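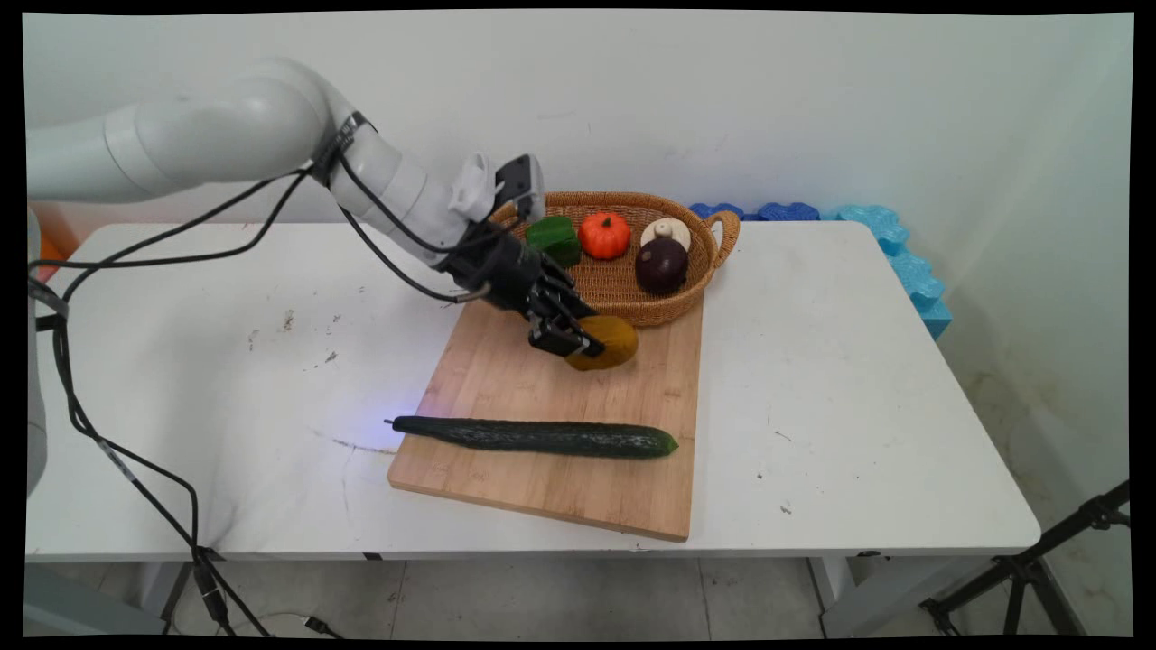
Backyard Ducks: Frequently Asked Questions

Wandholm Waterfowl sells day-old ducklings and started pullets from spring through November. These are the questions we get most.

Do I need a pond?
No. A kiddie pool or a deep rubber tub works fine. Ducks have to be able to dunk their whole head to keep their eyes and nostrils clean. Dump and refill it every day or two.

How many should I start with?
Get at least three. A single duck will be miserable, and a pair leaves you with one if something happens to the other.

Can ducklings eat chick starter?
Yes, if it is unmedicated. Add brewer's yeast for niacin. Without enough niacin they can develop weak or bowed legs.

When can they go outside for good?
When they are fully feathered, usually at 7 to 9 weeks. On warm days they can go out earlier for short supervised visits.

Are they loud?
Females quack and drakes mostly rasp. Muscovies are the quietest. If your neighbors are close, ask us about drakes or Muscovies.

What can I give them as treats?
Peas, chopped lettuce, cucumber, and small pieces of soft fruit. Skip avocado, bread, and anything salty. Keep treats small so they still eat their feed.

How much does an order cost?
Ducklings are $13 each, with a minimum of three. Started pullets are $79 for a pair. Shipping is a flat $30. Pickup is free.

Can I pick up in person?
Yes, on Friday from 8 a.m. to noon. Bring a lidded box with air holes and some shavings in the bottom. Ring the bell at the side gate and ask for Niilo Seppälä.

Can I keep them with my chickens?
They can share a run if there is enough room. Give them separate sleeping areas, and don't house a drake with hens.

What if a duckling arrives dead?
Email us a photo the same day and we will refund that bird or replace it in the next hatch.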